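Word games, and a small one from Dirberg that I can't put down

I've been meaning to write up the spring update to Plinilberg for a couple of weeks now, and since my seven-year-old has it open next to me as I type, I guess it's time!

For anyone who hasn't run into it, Plinilberg is a spelling and vocabulary app for early readers. You help a postman carry letters up a hill, and every house on the way wants a word spelled before it'll take its mail. Valteo, the little studio in Dirberg that makes it, put out the new version in March, and it's a big one – the word list has gone from 650 words to 3,487, sorted into four reading levels (it used to be two, and the jump between them was brutal).

The designer is Elif Naz Akgül, who grew up in Kurtuluş and taught first grade before she moved over to apps. I asked her by email why the list ended in such an odd number. She wrote back that they were aiming for 3,000 and the teachers testing it kept sending more. Fair enough!

The other new thing is a kitchen chapter with nearly 200 food and cooking words, each one read out loud when you tap it. My daughter went straight there and got stuck on "lettuce" four times in a row, then wrote it on our grocery list without asking anybody.

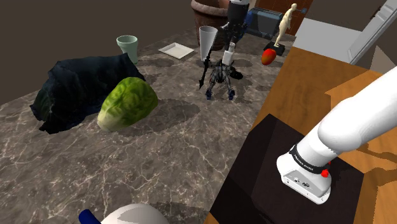

There's also a quiet mode now, which turns off the music but keeps the voices on, and I could hug whoever thought of that. Parents can add their own words too, up to a page of them, so the weekly spelling list from school can go right in.

A couple of gripes. The download is a lot bigger than before, and on our old tablet the hill takes forever to load. You still can't have more than one kid's progress saved on the same account either – Valteo says that's coming in the next update, along with a Spanish word list.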